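### 4. Household inflation expectations and the timing of price news

In this section we examine whether households change their expectations when the official price figures are published, or only when they meet the new prices in shops. The question matters for the central bank, which often assumes that the published rate is known to the public within a few days. Our survey from Justutthorpe suggests that this assumption is too strong.

The sample has 3,077 completed answers, collected in two waves. The first wave closed in the evening before the April release, and the second opened at 9 a.m. on the morning after it. The same wording was used both times. Respondents gave the price change which they expect over the next twelve months, first for all their spending and then for food, clothing, rent and energy separately. We removed answers where the respondent gave the same number for each category, as we could not be sure that the form was read with care.

For clothing, the difference between the two waves is small and not significant. For energy it is larger, and has the expected sign. Food lies between them, but here the result depends on how we treat the highest answers -- see the robustness checks in the next section.

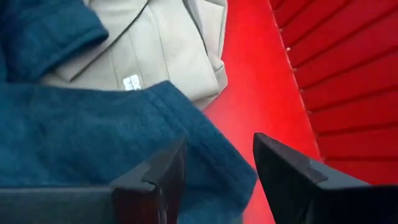
Why do expectations for clothing react so little to the monthly release?

Most households buy clothes seldom and at irregular times, so they have few recent prices in memory, and the clothing index gets little space in the news. They seem to repeat their earlier answer unless a large change in the headline rate forces them to think again.

This reading agrees with the model of Ní Bhriain, in which attention has a fixed cost and is paid only for goods that take a large share of the budget. It agrees less well with the Pavitz approach, where every household receives the same signal but with a different level of noise. Under the Pavitz approach the size of the revision should be similar across categories after correction for the variance, and we do not find this.

We also asked which source the respondent had used in the last month. Those who named a newspaper or a news site revised their headline expectation more than those who named their own shopping. The second group, however, started from a higher level, and it stayed higher in both waves. A similar gap was found in the Skendach pilot, which had only 1,000 respondents and used a shorter form.

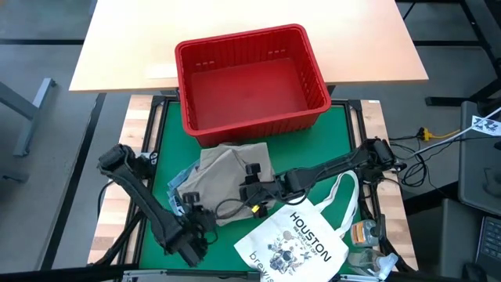 **Figure 4.** Red bin at the edge of a pale tabletop, with folded fabric nearby.

Two limits should be mentioned. First, the waves do not contain the same persons, and we compare group averages. A household panel would be better, but its cost was above our budget. Second, the April figure was close to the forecast of most analysts, so the surprise was small. It is possible that a larger surprise would move also the categories which look fixed in our data.

With these limits in mind, we take the results of Table 5 as evidence of selective attention. The publication of the index has an effect on the expectations of households, but this effect is uneven, and for goods bought seldom it is close to zero -- at least in the short period which we observe. In the next section we repeat the estimation without the highest answers and with other weights for age and income.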